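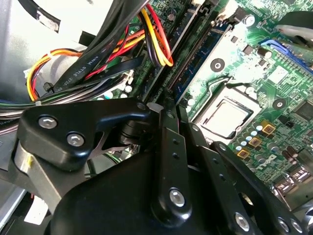
Processor in its socket on the green motherboard, no cooler fitted.

Getting to Know the Inside of a Desktop: Term Project Report
Carys Harries
Project partner: Aileen Sebastian
13 Mar 2026

So, before this project I had never opened a computer. I'd used them every day since elementary school, I'd spilled juice on one (sorry, Mom), and I could not have told you which part did what. Aileen was a little ahead of me because she once swapped a hard drive with her uncle, but that was it. When the list of topics came around in October we put down "desktop teardown and parts guide" as our first choice and got it, which made us both very happy and slightly nervous.

What we wanted to do

The plan was to write a parts guide for the intro class, the kind of thing a total beginner could keep open next to the case while they worked. We already have the Treltent handout in class, and it's fine, but it's all line drawings and it assumes you know what a socket is. Ours was going to be in normal words. We also wanted to keep track of what confused us, because we figured the same things would confuse the next group.

Getting started

We gave ourselves 17 sessions and 40 minutes for each one. That sounds like loads of time! It isn't. The first few sessions went almost completely on reading and on arguing over the order of the chapters. Aileen wanted to begin with the power supply because it's big and easy to find. I wanted to begin with the processor because it's the part everyone has heard of. We went with Aileen's order in the end and she was right, it's much easier to find your way around once you have one large thing to steer by.

One bit of advice for anybody doing this: lay the tower on its side before you try to look at anything. I spent part of a session crouched on the floor with a flashlight in my teeth, peering into an upright case like a dentist. Once it's lying down with the side panel off, the motherboard is flat in front of you like a map and you can point at stuff and talk about it.
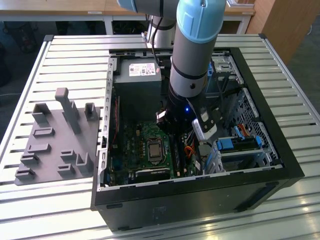
The power supply was our chapter one, and I think it's still the best chapter. It's the gray box up in the corner toward the back of the case, and the label is worth reading slowly. Labels like that list the different voltages coming out and how much current each one can give, and we had just done volts and amps in physics, so for once the homework lined up with something real. We wrote half a page on reading a label and then cut it down because Aileen said it sounded like a tax form (it did). Our big safety rule also lives in this chapter: unplug at the wall, and never open the power supply itself, ever, even if you're curious.

Chapter two is the processor and its socket. This was my part. I had always pictured the processor as something enormous and complicated, and then you look and it's a neat silver square held down by a metal frame. The silver part is the heat spreader, so what you're looking at is really a lid, and the chip is underneath. With no cooler on top you get a great view of the whole thing, including the lever that wraps around the edge of the socket. The lever is how you release the plate that holds the processor in place. My draft said to "flip" the lever and Aileen changed it to "ease," which is a better word for something you really don't want to snap up in a hurry.

We put a warning box in here too. Don't run a desktop with the cooler off. We knew that already, but when we tried the guide out on our classmates it was the question we got the most, so it went in bold type.

Chapter three is memory and expansion slots. People mix these up all the time and so did I! On our board the memory slots are next to the processor, to the right of it if you're looking from the side we worked from, and the expansion slot is below it. Other boards put things in different places, so we tell readers to look at the shape and the clips as well as the location.

Chapter four is "all the little stuff," and I'll admit it's a bit of a grab bag. Capacitors, connectors, wires. I got weirdly attached to the capacitors. They look like a tiny village. We don't explain every one, because neither of us could, but we say what a capacitor does in two sentences and move on.

Trying it out

Ms. Bautista let us test the guide on her class. We handed out copies, asked everybody to find the main parts using only our pages, and then gave them a short feedback form. We got 43 forms back. Most people liked the wording. The complaints were mostly about the drawings, which were mine, and fair enough, my expansion slot looked like a harmonica. Aileen redrew it.

There were 3 pages that people kept flipping back to, and all of them were in the processor chapter, so we split that chapter into shorter sections with a heading for each.

What went wrong

We lost a whole session to glossary formatting. We also called the same part "retention frame" on one page and "metal frame" on another, and a reader thought they were two separate things. That's fixed now. And we never got to the storage chapter. It's a heading and a sad empty page in our draft.

What's next

Aileen wants to finish storage over the break and I'd like to add a page on cable colors. The finished chapters are in the class folder under Storholm, which was our group name, and the drawings are in the subfolder. If you spot another harmonica, please tell me.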